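**Dindeck felt drinks coaster, 11 cm, dark red**

Pressed wool felt on a thin cork base. Fits most mugs, tumblers and small bottles. The felt soaks up drips from cold glasses, and the cork keeps it from sliding on varnished wood.

## Details

- Diameter: 11 cm
- Weight: 85 g for a set of four
- Colours: dark red, slate, oatmeal
- Item number: 263

## Care

Sponge with cool water and dry flat. Do not tumble dry — the cork will lift. Dark red may shed a little colour on its first wash, so clean it on its own.

## In use

A round coaster takes up little room on a small bedroom desk, with space left beside it for a mug.

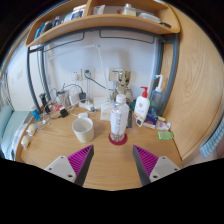
## Delivery

Orders leave Drurnura within two working days. Returns are free for a month if unused.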